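About Pundach

Pundach started with a garage full of empty bottles and a lot of arguing about caps. Lieselotte Bauerfeind had moved to Pirkberg in February with her two kids, and on the first pickup day she put out four bags of clear plastic and got three of them back with a note. Wrong kind, wrong bag, caps on. She called the town office, asked a lot of questions, and ended up running a sorting morning at the library. People came! They brought their own bags and dumped them right out on the tables, and by noon the reading room looked like the back of a supermarket.

We've been at it ever since, and we still love it. These days we have our own place on Vídalín Street, in the old tile shop, with a proper sorting room, a rinse sink that is far too deep for short people, and a front counter where you can drop off your bottles and stay for coffee. We take clear and tinted drink bottles, water bottles, and juice bottles, large or small. Labels can stay on. Give them a quick rinse if you can, and leave the cap on or off, whichever you like (we got over the cap thing).

Most of what we do is sorting and teaching sorting. School groups come in for a morning and go home knowing how to read the little number on the bottom of a bottle, and usually a bit damp. We have visited 26 classrooms so far, and we bring our own bottles, so teachers don't need to collect anything ahead of time. Grown-ups are welcome too. The evening sessions fill up fast and get surprisingly loud, especially once people start debating yogurt cups.

We also put together Redness, our free newsletter, named for the red lids on our very first bins. It goes out to roughly 2,000 households and has the drop-off hours, a reader question or two, and a page by the kids. If you have a question about some odd container under your sink, send it in. We really do enjoy those.

If you've never sorted with us, start with the drink bottles. They're light, they're easy, and you get the hang of them in minutes. Put a bin within reach, lay a few bottles out flat so you can see the labels and necks, and go one at a time.
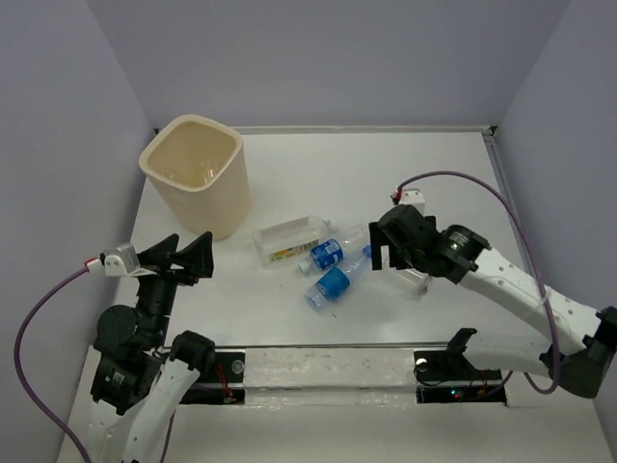

Clear bottles and blue-labeled ones on the white tabletop, with the cream bin at the back.

Come by and try it, or write to us about a class visit. Wear shoes you don't mind getting splashed.

Contact: Pundach, 87 Vídalín Street, Pirkberg | © 2018 Pundach | Back to top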